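Review: hand-held gripper for recording table-clearing demonstrations
Geeta Rastogi, Brulville
March 31, 2025

We needed demonstrations of one task, clearing rubbish from a table in a home kitchen, and had previously collected them by remote control of a full arm. Since February we have used the hand-held gripper instead. The operator holds the tool, closes the fingers on each item and carries it to a bucket. We logged 421 episodes over 16 sessions.

Fingers and pads. The pads are blue and textured, and they are the best part of the tool. Cartons and wrappers were picked up on the first attempt in most episodes. Straws were poor. They have to be approached lengthwise or they roll out of the grip. 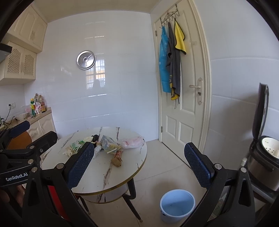
Waste on the marble-effect table, fingers open, bucket on the floor behind.

Camera view. Both fingers stay in view at full opening, so the grip can be checked on playback without a second camera. Fast wrist turns blur the background. Our filter rejected 2 episodes in one session for this, and both came from an operator on his first day. Slower sweeps fixed it.

Two-handed use. With one tool in each hand, clearing is quicker, but the tools get in each other's way over a small pile. Sneha Pal works the left side of the pile with one and the right side with the other, and her recordings needed the least trimming.

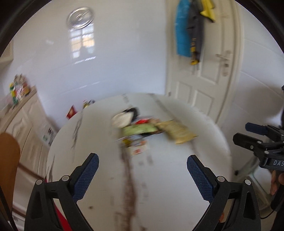 Fatigue is the main limit. After 200 grasps the thumb tires and closing becomes uneven, which shows up in the finger-width trace. We now change operators before that point. Yutong Liang also asks for a longer cable, as ours tugs when reaching for the far rim.

Compared with remote control, setup is shorter and new operators need less practice. The drawback is reach: people lean and twist in ways our arm can't follow, and those episodes have to be discarded after a kinematics check.

Recommended for tabletop work. I would not buy it for anything heavier than a full bottle.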